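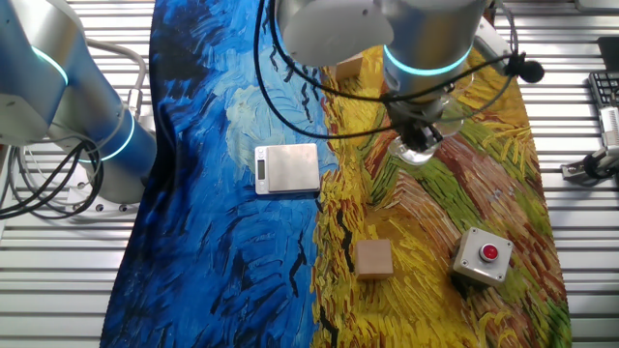

Saqib Rizvi

The Aguirre Lending Collection has placed framed reproductions of well-known paintings in the homes of Flemness residents for many years. Any adult with a library card may borrow a picture, take it home and live with it for up to 16 weeks. The collection's registrar met with this newsletter to discuss how the service works, who uses it and what has changed in the way people choose pictures.

The registrar began with a point about the purpose of the service. Reproductions, she said, are sometimes treated as a poor substitute for originals, and the collection has never tried to argue with that view.

"We do not tell people that a print is the same thing as the painting," she said. "We tell them that the painting is far away and the print can be over their kitchen table tonight. Most of our borrowers have never been to a large museum. Some go later on, and they come back and tell us that the color was different or that the picture was much smaller than they expected. I like those conversations."

Each card holder may have up to three works out at a time. Borrowers reserve in person or by telephone, and larger works are delivered by the Restska branch, where the storage racks are located. The condition of every frame is noted when it goes out and again when it comes back. Damage is less common than new staff tend to expect. The usual problem is fading, and the registrar spoke about it at some length.

"A picture that hangs across from a south window for a whole loan period will show it," she said. "The reds go first in the older prints, then the yellows. The newer inks hold up better, but I would still ask people to choose a wall that does not get direct sun. We put that on the loan slip. I am not sure the loan slip is read."

Asked which works are requested most often, she named landscapes without hesitation. Harvest fields, orchards and harbor views are rarely on the rack for more than a few days. Portraits are slower to leave. Abstract work goes out chiefly to offices, with the exception of one large color print that has been reserved by a succession of families on the same street.

"People say they want something restful," the registrar said. "Then they take home a Van Gogh, and there is nothing restful about the way he puts paint down. I think they mean that they want a subject they do not have to explain to visitors. A field is a field. After a month they are looking at the brushwork and they have stopped thinking about the field."

She was asked whether the collection gives borrowers any written guidance on the pictures themselves. For a long time it did. A typed card with the painter's dates and a paragraph of commentary was attached to the back of each frame. The cards were withdrawn when the frames were last replaced, and a shorter label took their place, with the title, the painter, the date and the size of the original.

"The old cards were written by several hands over a long period, and some of them told people what to feel," she said. "One card described a sky as menacing. We had a child's drawing come back with that frame, a copy of the picture, and the sky in the drawing was plainly a cheerful one. I kept the drawing. The size of the original is the only thing I insisted on keeping. If you know how big it is, you can hold your hands apart and get some idea."

The change was not welcomed by everyone, and the office continues to receive letters on the subject. 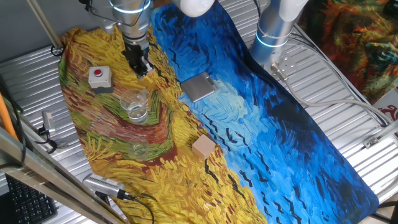

One borrower wrote in April that the typed cards had been the best part of the loan, that a household without art books has no other place to look, and that a label giving only a name and a measurement "leaves the rest of us standing outside."

The registrar said she had answered that letter herself and considered the criticism fair. A set of the old commentary has since been placed in a binder at the Restska desk, where it may be read but not taken home. The collection is also preparing new notes for eight of the most requested works. These will be printed separately, so that a borrower may accept or decline them with the picture.

The notes form part of the Jondik program, under which the collection lends to schools. Five schools in the Flemness district now take part. A class keeps one picture for a full term and pupils write about it twice, once in the first week and once in the last.

"The first set of papers is a list of what is there," the registrar said. "Trees, a road, some birds. The second set is longer and much stranger. They disagree about whether it is morning or evening. One class held a vote on it, and the losing side asked for the vote to be recorded in the file, so it is in the file."

Asked what she would add if more money were available, she asked first for wall hooks and a second delivery van. Pictures came after that. Her own preference would be for winter scenes, which the collection has always lacked. She has one at home at present, borrowed on her own card, and it is due back at the desk by the end of the month.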